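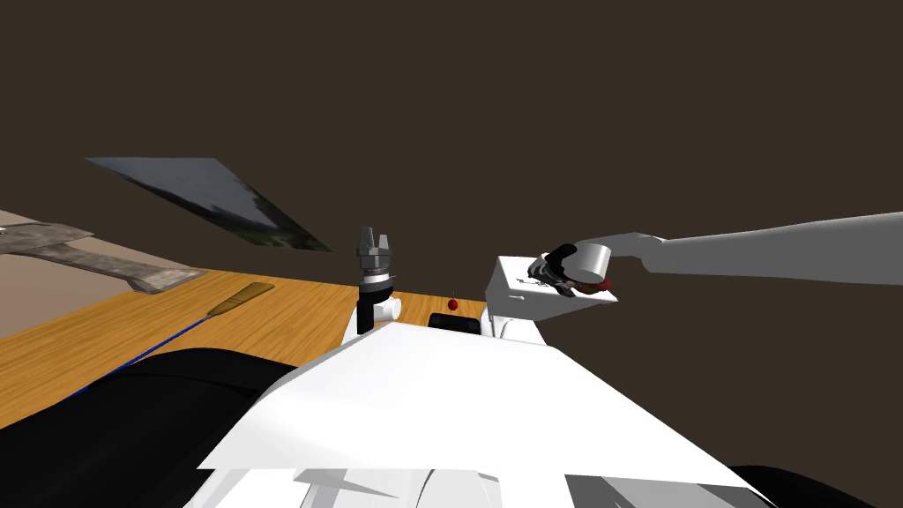

Was kostet der Wechsel zum neuen Heizungstarif von Storero?
135 Euro einmalig, dazu der höhere Grundpreis ab dem zweiten Jahr. Der steht im Kleingedruckten auf Seite 2.
Geworben wird mit einer Ersparnis von rund 1340 Kilowattstunden im Jahr. Gemessen wurde das im August, als kaum jemand heizt. Ikechukwu Ogbonna vom Mieterkreis hat schriftlich nach den Rohdaten gefragt und bekam einen Prospekt. 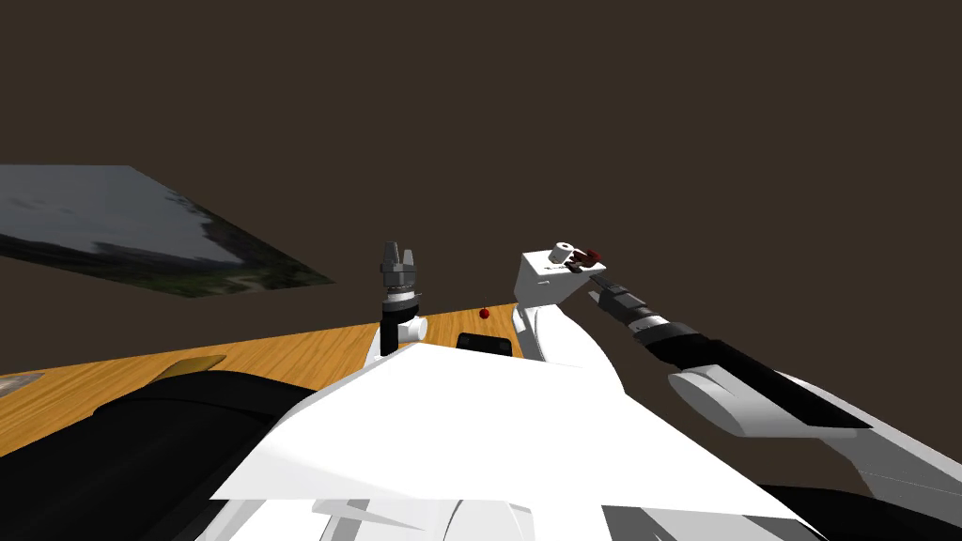

Auch der Vergleich mit Broltus überzeugt mich wenig, dort ist das Warmwasser nämlich eingerechnet. Wer unterschreiben will, sollte vorher die letzte Abrechnung danebenlegen.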